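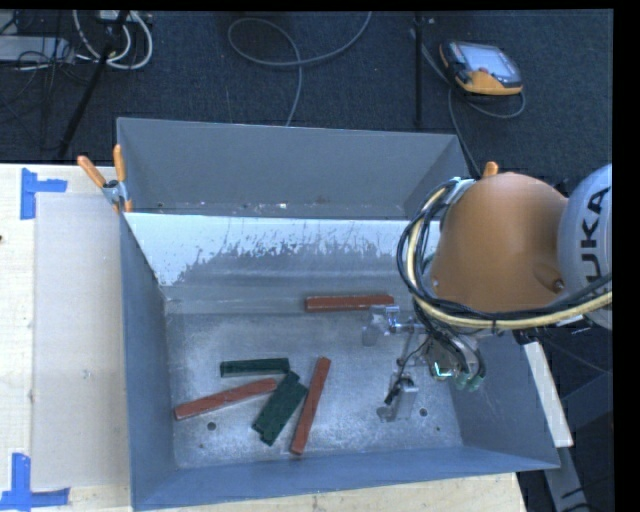

August, 21 Uhr, Werkstatt

Sprungkraftmatte, zweiter Durchlauf mit den Volleyballern aus Tostau. Matte Ostberg an Verstärker Maneck, Abtastung 1.000 Hz, Tiefpass wie gehabt.

Nullpunkt driftet immer noch. Nach den ersten Blocksprüngen wieder weg, diesmal nach oben. Kabel getauscht, kein Unterschied. Stecker am Verstärker sitzt locker, morgen nachlöten. Ilir meint Temperatur, glaub ich nicht, Halle war den ganzen Abend gleich warm.

Angriffssprünge mit Anlauf: Spitze über 4.000 N bei der Landung, da klippt der Kanal. Bereich hochsetzen, dann die drei Mittelblocker nochmal. Werte von heute für die Landung NICHT verwenden, Absprung ist ok. Flugzeit auch ok, passt zum Video.

Video mit 120 Bildern/s, Synchronsignal kommt ein Bild zu spät. Immer gleich, also im Skript abziehen. Steht jetzt bei Flanagan im Ordner unter sync_neu, das alte bitte löschen.

Libera hat nur Abwehrschritte gemacht, Knie getapt. Trainer will trotzdem Sprungwerte. Erst mit Physio klären.

Tegan Ashby braucht die Tabelle vor dem nächsten Heimspiel, nur Absprunghöhe und Kontaktzeit, keine Rohdaten. Spalte "links/rechts" ist bei zwei Leuten vertauscht, hab ich noch nciht korrigiert.

Offen:
Stecker löten
Messbereich
Klebeband für die Mattenkante, das blaue hält auf dem Hallenboden nicht
Ilir Mujić fragen ob er die alte Kalibirerung noch hat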